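Making a Small Office Nicer to Sit In
Project report by Châu Văn, Horwood building group
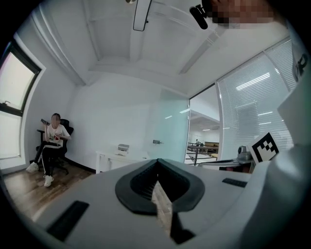
Fig. 1. The small office, with the window on the left and the white desk against the back wall.

I picked the little office at Horwood because I'd spent most of the spring term in it and moaned about it the whole time, so it seemed only fair to try and fix it! My question was a simple one: where do people like to sit, and can we get them to use the desk more?

The room has white walls, a brown wooden floor and a tall black-framed window that lets in loads of daylight. Lovely in the morning, a bit much by three o'clock if you're trying to read a screen. The chair is on wheels, so it wanders, and I wanted to know where it ended up.

For six weeks I left a sheet on the door and asked everyone to mark on a floor plan where they'd sat and what they'd been doing. I got 52 entries back (thank you, Erine corridor, you were brilliant at this). Well over half were in the corner by the window, and most of those people weren't working at all. They'd come in for a break, a phone call or a quick scroll, with the chair pushed right into the corner. The desk mostly got used for typing up notes.

In May I tried three layouts. Turning the desk side-on to the window was the favourite, though it made the door awkward and I banged my hip on it more than once. Moving it under the window was too bright for everybody. The third was leaving the desk against the back wall and adding a lamp, and two people said they hadn't noticed any change, which stung a bit.

If I did it again I'd ask for the time of day on the sheet. I only thought of that in week four, so my notes on glare are patchy. I'd also like to borrow a second chair and see whether the corner stays as popular when there's company.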